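Re: [holen-users] grasp center drifts on round, see-through objects
From: Gunvor Kvam
To: holen-users

Amra Stojanovska wrote:
> We moved from the old segmenter to the one in the May release and the
> grasp point on cups is now off to one side. On solid things like blocks
> it is fine. On cups the planner asks for a center that is off toward
> the base, as if it had fitted the bottom of the cup and ignored the rim.
> I have tried lowering edge_min and it only made things noisier. Is this
> a calibration problem on our side or did something change in the fit?
>
> Also, can the wrist view be trusted at all for this, or should we be
> taking the center from the overhead view and only using the wrist for
> the last bit?

Hi Amra,

Something changed in the fit. I would leave your calibration alone for now, especially if blocks come out right.

The old code collected every closed contour inside the mask and kept the largest one. The new code scores each contour by mean edge strength first and uses size only to break ties. That was done for the bin picking people at Stilitcombe, who had trouble with big weak contours from shadows. For a cup looked at from above it is the wrong choice. The base is usually a darker color than the wall, so it gives a strong, clean circle. The rim is pale, and on a pale background it hardly scores. You get a very good fit to the wrong circle.

If the camera were straight over the cup the two circles would share a center and you would never notice. Away from that the base slides across inside the rim, and the farther off axis the cup is, the worse the error gets. Lowering edge_min lets in cloth wrinkles and does nothing about the ranking, so put it back where it was.

Two things to change in your config:

fit.rank_by = area
fit.nested = outer

The second one matters more. It tells the fitter that when one ellipse sits fully inside another within the same mask, the outer one wins whatever the scores say. It is off by default because it breaks on stacked rings. I don't think you have any of those.

I ran this on 337 saved wrist views from our own table setup, comparing against centers Lejla Vukadinović marked by hand. With the release defaults, 200 of them came back with the base as the target. With both settings changed that dropped to 9, and all 9 were views where the mask itself had lost part of the rim. So that part is a segmentation problem and the fitter can't fix it. 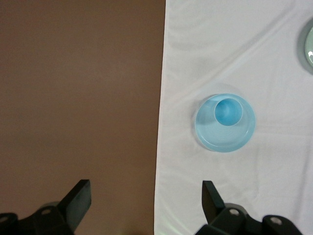

On your other question, I would keep using the wrist view, but treat the first estimate as a rough one. What we do is move to a hover pose over the outer circle, fit again, and only then plan the descent. Usually the second fit moves the target by very little, and if it moves a lot we stop and log it. The overhead view is fine for deciding which object to go for. We found it too coarse for the last part of the approach, though our overhead camera is mounted quite high and yours may do better.

One more setting to check is fit.plane. If it is set to auto, the depth of the rim is taken from the table plane, which puts the rim too low and pushes the center sideways even when the circle is right. Mateja Nikolovski has a patch that reads the rim height from the object entry. It isn't merged yet – there is an open argument about what to do when the entry has no height – but it applies cleanly to the release and we have been running it without trouble. Until it goes in you can set fit.plane to a fixed value, as long as all your cups are the same height.

If it still drifts after that, please send the debug output from one bad fit with log level 2, plus the mask. The mask is the part I'd want to see first.

Tihomir, if you are reading, I think nested = outer should be the default for anything tagged as a container. I can write it up as a ticket if you agree.

Gunvor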